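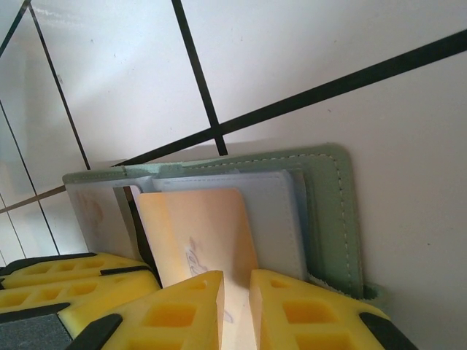

Reading time: 2 minutes

Speaker notes, district heating for Urnemlow
Speaker: Luzius Ammann

Slide 1
Good morning, and thank you to the town of Urnemlow for the invitation. Say the name of Aurora Esteves, she prepared the maps. Wait until the people at the back have a seat.

Slide 2, where we are today
The boiler house at the Plarska was built for a smaller town. It serves 1,199 flats, the school and the swimming hall. The main pipe under the market street has been repaired many times. Last October it was out of service for 10 days. Here many in the room will want to speak. Let them, but only shortly.

Slide 3, the proposal
A new heat station on the old freight yard, with wood chips as the main fuel and gas only for the coldest weeks. The company Wieser would build it and the town would stay the owner. Go slowly at this point, the question of the owner was not understood well in Cestham.

Slide 4, the route
Show the map with the red line. Eight streets will be opened, one after the other. Market street comes last, after the autumn fair. Rahel Thaler from the roads office can answer about parking and deliveries.

Slide 5, money
Two parts: the loan of the town and the regional grant. The grant is not yet signed. Say this clearly. The price for households stays the same during the works. What comes after the works must be decided by the council, I can not promise anything.

Slide 6, Cestham
They have nearly 1,000 connections now. Their first winter was difficult, the chips were stored too wet. Leopold Rainer has changed the supplier and the roof of the store.

Slide 7, next steps
Plans are in the town hall, first floor, until the council meets. Written comments go to Valentin Mösli.

If there is time: go back to slide 4.
Questions. Repeat each one into the microphone.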